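Kendhamの「繕い市」、12月からは屋内で毎週開催に

印刷する | メールで送る

Kendhamの駅裏で月に一度ひらかれてきた「繕い市」が、12月から毎週木曜日の開催に変わります。場所も、これまでの駐車場のテントから、すぐ隣のPrevska倉庫の一階へお引っ越し。屋根があって、壁があって、暖房まである! 去年の冬、かじかんだ指で靴下のかかとを縫っていた身としては、もうこれだけで拍手です。

繕い市をまだご存じない方に少しだけ説明しますね。穴のあいたセーターとか、膝の抜けたズボンとか、裏地のほつれたコートとか、そういうものを持っていくと、繕いの得意な人が隣に座って、直し方を教えながら一緒に縫ってくれる市です。預けて直してもらうお店とはちょっと違って、手を動かすのは基本的に持ち主。もちろん、どうしても無理なところは手伝ってもらえます(わたしはファスナーまわりで毎回お世話になっています)。

参加費は無料のまま、材料費だけ実費。糸は一巻き100円、当て布は大きさにかかわらず一枚200円。値上げがあるんじゃないかと常連のあいだで噂になっていたので、据え置きと聞いて胸をなでおろしました。お釣りの用意が少ないので、小銭を持ってきてほしいそうです。

時間は午後一時から夕方六時まで。ただし相談の受け付けは五時半で終わりです。というのも、前の月の市で、閉まる直前にカーテンを一式かかえて来た方がいて、結局みんなで暗くなるまで縫うことになったんですよね。あれはあれで楽しかったのですが、電車を二本逃しました。

席は全部で30席。予約は要らず、来た順に番号札をもらって待ちます。待っているあいだは奥の棚の本を自由に読んでよくて、この棚がなかなか渋いんです。古い洋裁の雑誌、編み物の図案集、なぜか釣り糸の結び方の本まで並んでいます。わたしは先日この釣りの本に夢中になって、自分の番号を呼ばれても気づきませんでした。

倉庫のことも書いておきたいです。Prevska倉庫はもともと毛糸の紡績会社Gelskaが使っていた建物で、築88年。わたしが子どものころにはもう会社の看板はなくて、通学路のわきにある大きくて暗い箱、という印象しかありませんでした。中に入ったのは先月の内覧の日が初めてです。入ってびっくり、床板がつやつやなんですよ。原毛の脂がしみこんで、それを何十年も靴の底で磨いたからだと案内の方が話していました。雨の日はちょっと羊のにおいがするそうで、好き嫌いは分かれるかもしれません。わたしは断然好きです。

窓は北側に大きいのが並んでいて、日中は電灯なしでも針の穴が見えます。手元の明るさって、繕いではほんとうに大事。テントの市では、曇りの日に紺の糸と黒の糸を間違えた、という人が必ず出ていました(はい、わたしもやりました。紺のカーディガンの袖口が、よく見ると黒です)。夕方以降は机ごとに電気スタンドが置かれるので、その心配もなくなりそうです。

当て布を出しているのは、駅前の生地屋Sangkhawat。はぎれを色ごとに束ねて持ってきてくれるのですが、今回から厚手のウールと、ストレッチのきいた布も加わります。これがうれしい! 伸びる服に伸びない布を当てると、着たときにそこだけ突っ張って、洗濯を何度かするうちに当て布のふちから新しい穴があくんです。子どもの体操着でさんざん苦い思いをしてきたので、初日に行って買いこむつもりでいます。

内覧の日には試し縫いの机も出ていて、古いシーツを相手に何種類かの縫い方を教わりました。なみ縫い、返し縫い、かがり縫い。家庭科で習ったはずなのに、返し縫いの最後の糸の始末をすっかり忘れていて、隣の小学生に教えてもらう始末です。その子の縫い目のきれいなこと。聞けば半年前から毎月通っているそうで、すでに自分の手提げ袋を三つ直したとか。

それから、12月は「裂け目の月」だそうです。毎月ひとつずつ傷みの種類を決めて、そればかりを集中して練習する机を一つ置く、という新しい試みで、最初のお題が裂け目。一月は虫食い、二月は擦り切れと続きます。虫食いを寒い月に持ってくるあたり、冬物を出して悲鳴を上げた人がたくさんいたんだろうなと想像してしまいます。うちの悲鳴の元はマフラーでした。

裂け目の繕いは、穴をふさぐのとはまた別のコツがいります。布が足りないわけではないので、寄せて縫えばよさそうに見えるのですが、欲張って縫い代をとるとそこだけつれて、山のようなしわが出ます。逆にふちぎりぎりを拾うと、糸の力で布のほうがほどけてくる。わたしはどちらの失敗も経験済みで、いま着ている寝間着の肘には、その両方の痕跡が仲良く並んでいます。
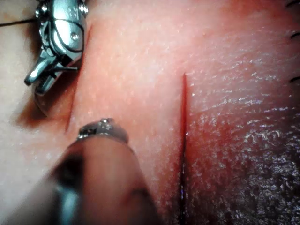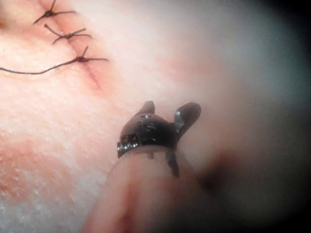
裂け目の机で最初に教わるのは、端から一気に縫い進めない、ということだそうです。長い一本の糸で縫っていくと、途中の一か所が切れたときに全体がゆるんでしまうので、要所を短い糸で一つずつ留めて、まず形を落ち着かせる。二枚目の写真の左上にある、縫合練習用のパッドの切れ目がちょうどそんな留め方で、黒に近い糸が三か所、それぞれ別々に、切れ目の真上で結んであります。布の場合は結び目が表に出ると引っかかるので裏に回しますが、一か所ずつ独立させるという考え方は同じ。わたしも内覧の日に古シーツで試してみて、しわの出にくさに感動しました。留めたあとで細かくかがっていくと、肘や膝のようによく動くところでも落ち着いてくれます。留めに使う糸は、あとで抜くなら布と違う色のほうが見つけやすくて楽ですよ。

持ち物についても聞いてきました。直したいものは洗って乾かしてから持ってくること。一度に見てもらえるのは一人二点まで。針とはさみは会場にありますが、使い慣れたものがあれば持参歓迎。老眼鏡の貸し出しもあるそうで、これには母が身を乗り出していました。革製品と、下着、それからぬいぐるみは、いまのところ受け付けていません。ぬいぐるみがだめなのは残念ですが、綿の詰め直しまで始めると一日がかりになってしまうからとのこと。希望が多ければ、春に別の日を設けることも考えているそうです。

ミシンは二台置かれます。こちらは順番制で、一人二十分まで。ズボンの裾上げや、シーツの端の縫い直しのように、まっすぐ長く縫うものだけに使えます。針が折れるのを防ぐために、デニムを重ねて縫うときはひと声かけてくださいね、と念を押されました。前回、わたしの後ろに並んでいた方が作業着の裾で針を二本続けて折ってしまい、会場じゅうの視線を集めていたのを思い出します。

交通の面では、駐車場がこれまでどおり使えるかというと、実は半分になります。テントのあった側が荷物の搬入口になるためです。自転車置き場は倉庫の東側に新しくできていて、屋根つき。バスなら「紡績前」で降りて、線路沿いに歩いてすぐです。停留所の名前だけはずっと紡績会社時代のままなんですよね。入口は線路側の小さな扉で、通りに面した大きな扉は開きません。内覧の日、わたしを含めてかなりの人が大きな扉をがたがた揺らしていました。

飲み物は持ちこみ自由、ただし縫う机の上には置かないこと。入口の脇に飲食用の長椅子があって、そこで休憩できます。テントの時代に毎回来ていた焼き芋の車が来るかどうかは、まだ返事待ちだそうです。個人的にはここがいちばん気になるところで、決まったらすぐにお知らせします。縫い物のあとの焼き芋、指先があたたまって最高なんですよ……。

初回は12月の最初の木曜日、午後一時から。番号札は正午から入口で配られます。大雪などで中止になるときは、朝九時までに倉庫の扉に貼り紙が出て、駅の掲示板にも同じものが貼られます。わたしは例のマフラーと、膝の抜けたズボンを持って並ぶ予定です。

印刷する | メールで送る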